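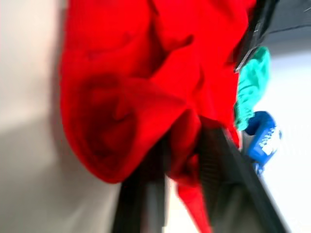 Zakitz Home Sheet, No. 106
11 Jan 2019

Getting the smell out of sports kit

Sports vests and T-shirts are mostly polyester, and polyester holds on to body oil. Ordinary washing takes off the salt and the dirt but leaves a little of the oil behind each time. After a few months a top can come off the line smelling clean and then smell stale again ten minutes into a session. The method below deals with that. It takes an evening, most of it waiting.

What you need

A bucket or a clean sink
White vinegar, the cheap kind
Bicarbonate of soda
Your usual washing liquid (we used Preneo unscented)
Somewhere to dry things flat or on a hanger

Before you start

Read the care label. If it says hand wash only, do the soak but skip the machine. Turn everything inside out and do up any zips. Bright colours, reds above all, should be soaked on their own the first time. To test for loose dye, wet a hidden bit of the hem and press it with a white tissue. If the tissue picks up colour, keep that item away from anything pale for good.

Step 1. Rinse

Run cold water through each item and squeeze it out. Do this the same evening you wore it if you can. Kit that has sat in a bag over a weekend will need a second rinse.

Step 2. Soak

Fill the bucket with cold water and add 300 ml of white vinegar. Push the clothes under and leave them for half an hour. Longer does no harm to polyester, but elastic doesn't like it, so take out shorts and sports bras on time. Never put bleach in with vinegar.

Step 3. Wash

Put the clothes straight into the machine at 30 degrees, with half the liquid you would normally use. Too much liquid is a common cause of the problem, as it doesn't rinse out fully and the residue holds the smell. Leave out fabric softener. Don't fill the drum past two thirds.

If the smell is still there when the load comes out, wash again with two tablespoons of bicarbonate of soda in the drum and no liquid at all.

Gloves and pads

None of the above applies to boxing gloves, shin pads or anything else with thick padding. Don't soak them and don't put them in the machine. The padding takes days to dry and may go lumpy.
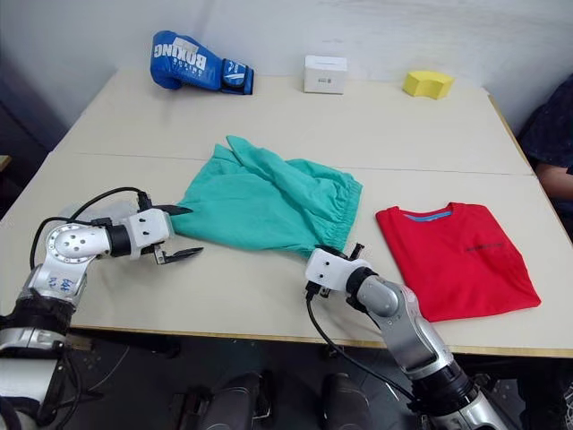 Blue boxing glove, lying on its side.

Wipe the inside with a cloth dampened in one part vinegar to two parts water, then go over it again with plain water. Open the cuff as wide as it will go and push in some crumpled newspaper. Change the paper after an hour and again before bed. Keep gloves off radiators — the heat cracks the outer.

Step 4. Dry

Take the load out as soon as it finishes. Shake each top once, smooth it out with your hands and lay it on a rack or a towel. The flat-topped racks from Skjelbred are a good size for vests, but a towel over a table does the job.

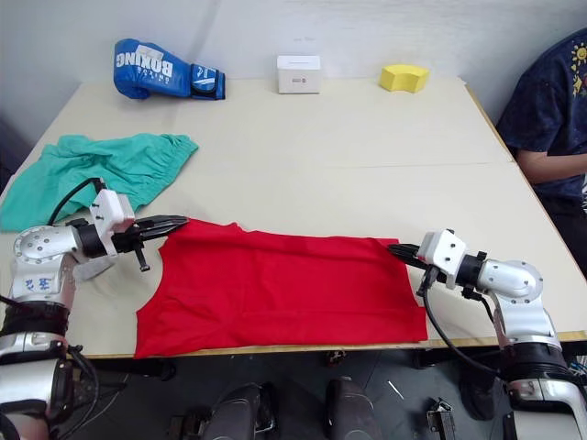

One reader in Emell wrote after our July sheet to say that she dries everything outdoors all year, even in frost, and hasn't needed the vinegar soak since. We would still soak anything that already smells, but she is right that moving air does more than warmth. Indoors, open a window or run a fan near the rack. Strong sun fades reds and blues, so turn them inside out or pick a shady spot.

Step 5. Put away

Check the seams and the armholes before folding. These are the last parts to dry, and a top put away damp will be back where it started.

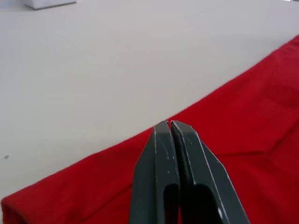
Fold vests in half lengthways, then in three from the hem up. Keep them in a drawer or on an open shelf, and leave the sports bag unzipped between sessions. The bag itself wants washing too — once a month if it is the cloth kind, or a wipe with the same vinegar mix if it is lined.

How often

Do the full soak every six weeks or so for kit worn twice a week. In between, a cold rinse and a normal wash will do.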